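About Skindix

Skindix is a plant ingredients company based in Kulthorpe. We grow, dry and extract botanicals for makers of food supplements, teas and skin care. Our customers are mostly small and mid-sized manufacturers who need a standardised extract in batches from 2 to 60 kilograms.

How we started

The company was set up by Bernadette Brunet, a food chemist who had spent years testing berry leaf and bark for other people. She leased a drying shed at Suldale and sold her first lemon myrtle extract to a tea blender down the road. The shed is still in use. Extraction moved to Kulthorpe when we outgrew it.

What we make

Our catalogue lists 50 extracts, in powder and liquid form. The best known is Vitale, a green tea and olive leaf blend with a set polyphenol content. Every batch is tested for identity, moisture, heavy metals and microbial count before it leaves the building, and the certificate travels with the order.

Research

We put part of each year's earnings into research. Current work covers the stability of leaf polyphenols in cold drinks, and better use of the pulp left over after pressing. We publish results when we have them, including the dull ones.
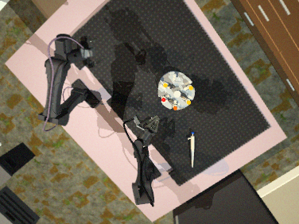 Visiting and contact

The Kulthorpe office is open on weekdays until 4 pm. Site tours run on Wednesday mornings and need to be booked ahead. Suldale is closed to visitors during harvest, which usually finishes in May. For samples, please include your intended use and batch size.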